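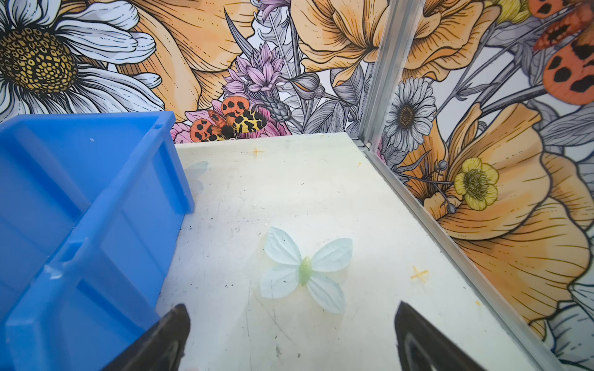
Re: Re: gripper budget, what are we asking for

Sorry for the slow reply, was in the cell most of the morning. Short answers below, Zoriana please correct me.

On 11th March Tin-yau Chu wrote:
> Before I send the request up I need to know
> a) one spare set of jaws or 2
> b) is the Endness quote for fingers only or the whole gripper
> c) can the wall panels wait till October
> Volodymyr thinks we could skip (a) altogether and just print some.

a) 2. One set on the shelf, one on the arm. Printed ones ok for the bins, not for thin stuff like the butterflies, the tips flex and you end up pushing the wing along the table. Tried it. Not keen to try again.

b) Fingers only. $592 a set, freight extra, they wouldn't give me a number for freight. Brevent came in lower but wants a minimum order and we'd never use them all.

c) Yes, wait. Flower print is fine for now. If there's money left I'd sooner have a new worktop, the white one is pretty scuffed and marked up. Clutska does cut-to-size for $300, colour matched, we'd have to redo the orange crosses ourselves.

Also not on your list: more butterflies and another blue bin. $120 covers both, put it under consumables so it doesnt go through capital. Nilmini has the catalogue numbers.

Whole gripper replacement is a seperate conversation, next year's budget, pls don't fold it into this one or it'll get knocked back.

Need the form back by when? Can sign tonight.

Bohdana

--
Bohdana Maksymiv
Lytvynenko cell, bench side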